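Vanen is a two-arm cloth-handling cell built at the Plarnier shared workshop and first run in July. Its two arms are bolted to an aluminium base rail and end in black parallel grippers. The Goicoechea wiring layout gives each arm its own board.

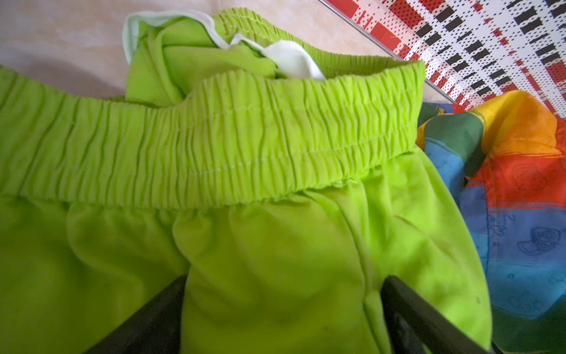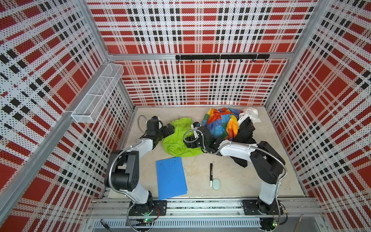
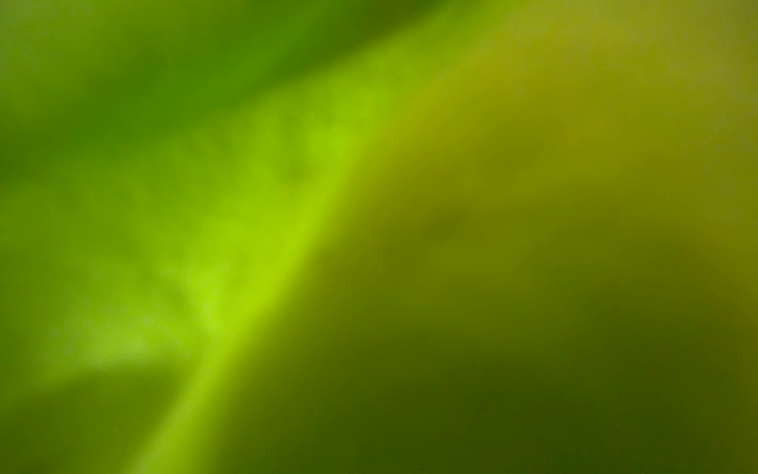 Control software is Cekora, release 2213, which logs joint positions and gripper commands on one clock. Close-range focus remains the main limit – fabric nearer than around 8 cm is not resolved by the wrist optics. A revised lens mount was listed as pending in January 2024.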